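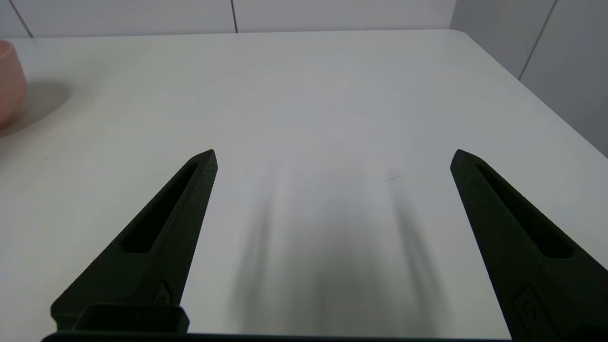
What load can the Velness table take? Up to 85 kg, spread evenly over the top.

Pleria Support > Tables > Velness > Setting up the table

4.2 Leveling and first cleaning

1. Stand the table on its feet in its final position.
2. Place a spirit level along the long edge, then along the short edge.
3. Turn the foot under the low corner until the bubble is centered.
4. Tighten each locknut with a 10 mm wrench.
5. Wipe the top with a damp cloth and mild soap. Dry it.

Note: Leave 60 mm between the far edge and the wall.

CAUTION: Do not drag the table. Side loads can bend the feet.

CAUTION: Do not use scouring pads or acetone on the top.

Check the locknuts again after one week of use.

Related items
Celleck bench: fitting the feet
Torres shelf: wall mounting
Velness table: replacing a foot

Contact Pleria Support | © Pleria | Back to top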